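Skitora Boards > Live Music > Awards Shows and TV Performances

Thread: Vondráček medley at the Lindov Awards – best live TV set in years?

tambourine_hal
Posted 2007-07-03
OK who else watched this?? I had the Lindov Awards on mostly as background while I was folding shirts, and then the Vondráček set started and I sat down on the floor and didn't move until it was over. They opened with the slow version of "Ferry Lights," just voice and upright bass, and I thought fine, nice, a ballad for the sponsors. Then the lights came up behind them and there was a full brass section on the risers and they went straight into "Nine Gates" with no gap at all. I yelled. My dog left the room.

I know award show sets are usually a backing track and a lot of smoke, but this was really live, you could hear the trumpets push a little sharp in the second chorus and I loved it. Tell me I'm not the only one.

pearl_snare
You're not the only one! The drummer change is what got me. Sibel Kurtuluş has only been with them since September and she already plays like she wrote the songs. Listen to what she does under the bass solo, she drops down to rims and one floor tom and leaves all that space, then brings the whole band back in with a two-beat fill. Two beats! Most drummers would have taken four bars and a spotlight.
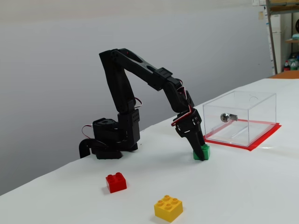 I've been playing along with it on practice pads and I can't get the fill to sit right. I think she's dragging the second beat just slightly behind the bass. If anybody has worked it out, please post the sticking, I'm going a bit nuts over here.

MarginWalker
Going to be the grump. I liked it, but best in years? The sound mix was rough for the whole first song. You could barely hear the bass on our TV and the vocal was way out front, like she was singing in your kitchen. And the medley format always bugs me. They cut the bridge out of "Nine Gates," and the bridge is the song!

tambourine_hal
The bridge was there! It was just the horns playing it and no words. Go back and listen, right after the first chorus.

MarginWalker
I did go back. The horns play half of it. Half a bridge is a pier.

okra_and_rye
I was in the room for this, so maybe I can help with the mix question. I won a pair of seats through the station and took my sister. In the hall the bass was huge, you felt it in the armrests. What came over the TV must have been a different mix, and I taped the broadcast at home so I've now heard both. They're like two different shows. The broadcast one loses nearly all the low end until the brass comes in.

Other stuff from the room: the brass players walked out in the dark during "Ferry Lights" and found their places without any light at all. We could just about make out shapes moving. The people in front of us were whispering about it. And the crowd stood up well before the end, it wasn't one of those polite things where a guy with a headset waves his arms.

Jindow played right before them and I thought they were great too, by the way. Nobody here has mentioned them and they did a brand new song!

pearl_snare
Ohhh I'm so jealous. Did you see Sibel's kit up close? On TV it looked like a tiny setup. Kick, snare, floor tom, hats, one ride?

okra_and_rye
We were too far back to see it well, sorry. It did look small next to the risers.

linernotes_jo
Chiming in about the arrangement, and I'm so happy people are talking about it. The horn charts are by Adi Yeoh, same person who did the string parts on the second Vondráček album. If you know that record, listen to the end of "Harbor Clerk" and then listen to the way the trombones come in at the end of the medley. It's the same falling line, only slower and much lower. I played them one after the other for my husband and he said "yes dear," but I'm telling you it's there.

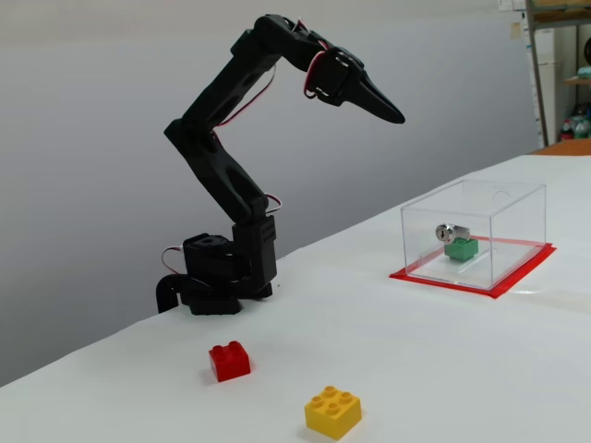
Also that long held chord before the last chorus is a sixth where the record has a plain major. It's such a small change and it makes the whole thing sound wide open. I must have rewound it 30 times.

MarginWalker
OK, the "Harbor Clerk" thing is a good catch. I pulled the album out to check and you're right about the trombones. I'll give you that one. I still say a five minute slot should be one song played all the way through. Jindow did one song, start to finish, and I remember every part of it. With the medley I remember moments.

tambourine_hal
But what moments!

And I don't think a full "Ferry Lights" would have worked on that stage. It's almost seven minutes on the record and most of it is very quiet. They'd have cut to somebody in the third row checking a phone. The short version gave you the first verse, which is the best verse, and then got out.

linernotes_jo
I'm with Hal on this. The first verse set up the key for "Nine Gates" too, that's why the jump felt so smooth. They took "Ferry Lights" down a whole step from the record so it would land there. You can't do that kind of thing with a single song.

crate_dad_62
Long time reader, hardly ever post. Saw Vondráček in a club years ago when there were around 9 people there, counting the bartender, and they played exactly this hard. Same singer, same bass player, everybody else has changed since. She came out afterwards and sold us the tape herself from a shoebox. I still have it and it still plays! Side two has a very early "Nine Gates" with different words and no bridge whatsoever, so MarginWalker, you may want to stay away from it.

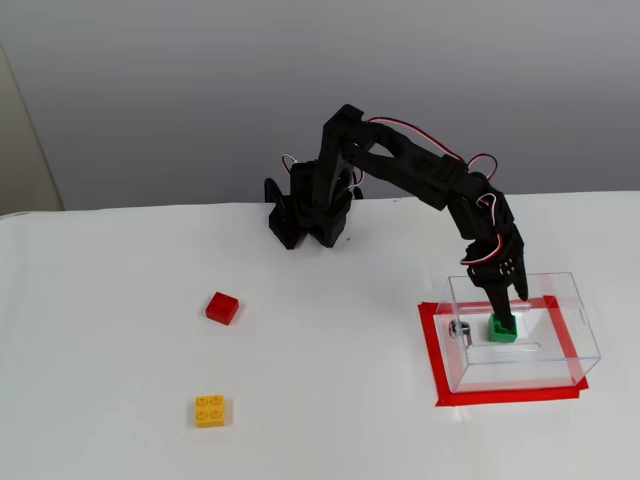
The tempo on that tape is much faster too. I like where they've ended up with it. It has more swing now and the singer takes her time getting to the end of each line.

MarginWalker
No bridge at all. Unbelievable. I'd still like to hear it.

pearl_snare
ME TOO. Who's drumming on the tape? Is it the same pattern under the verse, or did that come later?

crate_dad_62
No name on the sleeve, it's just a folded sheet with the song titles typed on it. The verse is brushes, I think, or very light sticks. The hiss makes it hard to tell. I'll have another listen tonight with the good headphones and report back.

linernotes_jo
Please do! And does it have the high harmony on the word "gates"? I've always wondered if that came from the studio or if they were singing it that way from the start.

okra_and_rye
They did it in the hall, for what it's worth. The bass player sings it. You can't see it on the broadcast because the camera is on the trumpets the whole time, but he stepped up to the mic just for that one word and stepped back – every single chorus.

pearl_snare
Update on the fill: it's right, left, and the left is a flam. I had it as a single the whole time. Try it slow, it sits perfectly!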